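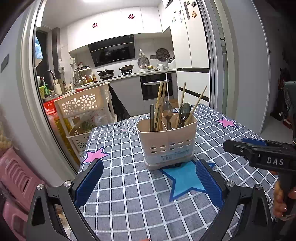
Tips for building a pair of hand-held grippers at the kitchen table

Sille Overgaard and I have been building these on and off since September, partly in the shared workshop at Tosdale and partly at home, and people keep stopping me on the stairs to ask how it's done. So I've written down the bits I'd have liked to know at the start. Put the kettle on, it goes on a while.

Pads first

Get the finger pads right before you fuss over anything else. Smooth pads look lovely and let go of everything, chopsticks above all. Ribbed ones are a great deal better, with the ribs running across the finger. We pour ours in a tray mould and leave them overnight (Anca Enache leaves hers two nights, and I must say hers have fewer bubbles). Wash the pads in warm water with a drop of washing-up liquid and dry them well before gluing. Kitchen grease gets everywhere, even on things you swear you've never touched.

Screws

One screw where each finger meets the frame, done up until the finger stops wobbling and then a quarter turn back. If it still squeaks, a smear of candle wax will do. Please don't use cooking oil! I did, and it went gummy within the month and I had to take both fingers off and scrub them with an old toothbrush.

Check the screws again after 30 squeezes or so, and then whenever you sit down to practise.

Something to practise on

You really don't need to buy anything. A cutlery caddy with compartments is the best thing in the house for this, with a few pairs of chopsticks and a couple of plastic spoons standing in it. Spoons go in bowl end up. Start with those, as the bowl gives the pads something to catch on, and move to the chopsticks once you've stopped swearing. Lift straight up until the end clears the rim and only then swing across. A light caddy will want to come up with the spoon, so drop a clean pebble or two in the bottom.

A cloth on the table helps more than you'd think. It stops the caddy sliding and it saves the pads when you miss. Ours has big stars on it, and Sille likes to call out a star for me to put the spoon down on, which has turned into a bit of a game after supper.

Two hands

Build the second gripper at the same time as the first, while the bench is already in a mess. Ours weigh 600 grams each and my wrists know about it after twenty minutes, so have a rest between goes and shake your hands out.

Putting away

Fingers open, never clamped shut, or the ribs take a set and go flat. Wipe the pads, dust them with a little cornflour and keep them out of the sun. Do-yoon Ko has a drawer lined with an old tea towel for his, and I've shamelessly copied it.

Spare screws are in the blue tin on the second shelf at Tosdale. Do put the lid back on.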